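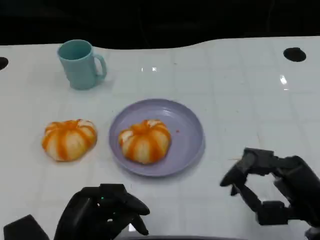 A plastic mug and plate, the staples of the school dinner hall.

When the kitchen at Callirham primary closed, the dinners came by van. They travelled 35 miles from a depot in Podemmont and the children left most of the mash.

Hadiza Dauda had two sons at the school then. She had cooked for a care home and thought she could do better, so in May she asked the head teacher for the keys to the old kitchen.

"The ovens were still there," she says. "One of them even worked."

She now runs it with Bernd Frerichs, a retired baker, and they serve 70 hot meals a day. Bread is made on site from seven in the morning. Fish pie is the favourite. Beetroot, in any form, comes back to the hatch.

Money is tight. The second oven cost £456 to repair, paid for by a cake sale and a quiz night. Vegetables come from Rebane, a farm two fields away, where Agnese Pärn grows more leeks than she can sell.

Parents were slow to sign up at first — many had got used to making packed lunches. A tasting evening helped, and so did letting the older pupils choose the pudding on the last day of each half-term.

The council has asked Dauda to look at a second school, with 300 pupils and no kitchen at all. She has been to see it twice and has not yet given an answer.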